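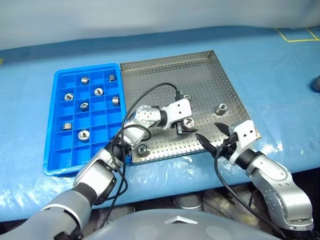
Melaniia Derkach wrote to me in July to say that sorting is a waste of a good evening, and that anyone with a big enough biscuit tin can find what they want in it by shaking. I've had her email open on and off ever since. I think she's wrong, but it took me most of the autumn to work out why, and I've changed my mind on a few things along the way.

2024-12-20

I moved to the flat above the bakery in Narnonwood with 3 boxes marked MISC. Every house move I've made has ended with boxes like that. They hold screws, curtain hooks, washers, the feet off a sofa I no longer own, picture wire and keys. I put them under the bench in the back room and didn't open them until the kitchen tap started dripping and I needed a washer I knew I had. I went through all the boxes and didn't find it. I drove to Merberg and bought a bag of them. The old one turned up later inside a film canister.

So I decided to sort the lot. My first mistake was starting with too many groups. I had one for brass screws, one for steel screws, one for screws that might be brass, and then the same again by length. By the end of the first evening I had 20 piles on the dining table and couldn't eat there. Some of the piles had a single thing in them. I went to bed and the cat got up on the table, so that was the end of that system.

The second time I only used four groups: goes into wood, goes into a wall, goes on a pipe, don't know. It went much faster. The don't know pile was the biggest by a long way and I didn't like that at first, but once the other things were out of it I could see what was there. A lot of it was curtain fittings. I made a fifth group for curtains and felt better.

The next thing was where to put them. I tried jam jars first. They're free and you can see into them, but you can't get your fingers to the bottom, so you tip them out, and then you have a heap on the bench again. After that I bought a set of drawers from Skemska, the kind with lots of small plastic drawers in a frame. They stick when they're full. Pull one hard and it comes right out. I spent one evening picking hooks out of the rug with a torch.

What I use now is open shallow trays with dividers, kept on a shelf at elbow height. They get dusty and I don't mind. I can reach in and take one thing without moving anything else, and putting it back takes no longer than dropping it somewhere daft would.

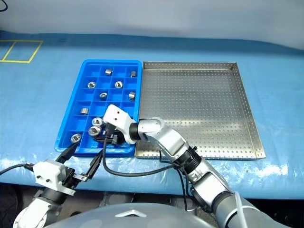

A reader left a comment under my last post asking whether all this doesn't just move the mess from a box to a shelf, and whether I had thrown anything out. Fair point, and the answer was not much. I'd kept things on the grounds that they had a place, even when I had no use for them. I went back through after reading that. The sofa feet went. So did most of the keys, apart from one that I'm fairly sure is for my mother's shed. I weighed what went out on the kitchen scales and it came to 1000 grams exactly, which pleased me more than it should have.

A few other things I've settled on, in case they help.

Labels go on the shelf edge and not on the tray. Trays get swapped about.

Leave one compartment empty in every tray. When you come home with something new it has to go somewhere, and if there's no space it will go on the windowsill.

Don't buy the containers first. I did, and ended up sorting to suit the drawers.

Anything left in the don't know tray when I do the spring clean can go to the man at Yao, the hardware stall by the bus station. He has a bucket for odd bits and will sometimes tell you what they are.

I did reply to Melaniia in the end. I said the tin works very well if you only ever want the same few things, and that I'd need a tin with a lid I could get off. She sent back a photo of hers. It's a lovely tin, I'll give her that.

The tap is fine, by the way. The bathroom one has started now, and the washers are second from the left on the top shelf. I'll do it after Christmas when I can turn the water off without upsetting the bakery.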